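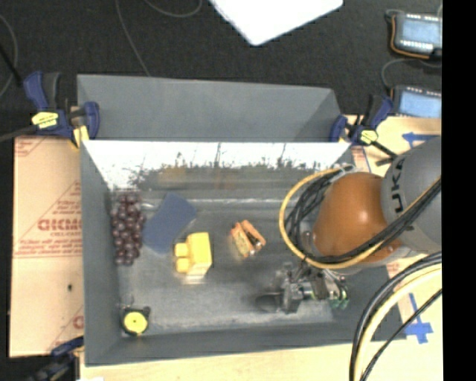 Slide 2: Toy pieces in the gray tray, grapes at left.

Leave this one up while people find seats. Start with the play kit audit at the Drudville toy library. We went through 141 kits between February and May.

Main point: a shallow tray with sloped sides beats a deep bin. Kids can see what they have to pick from. With a bin they tip it out and half of it goes under the shelf.

Point to the purple grapes first. Play food gets borrowed more than anything else on our list. Then the yellow piece with the two bumps. Odd pieces like that are the ones that come back in the wrong kit.

Sorting rule we use now: no more than 10 pieces to a kit, one photo taped inside the lid. Ciltville does the same but keeps a paper list as well.

Pause for questions about cleaning. Plastic goes in the sink, cloth goes home with whoever has laundry duty.

Next slide: shelf labels.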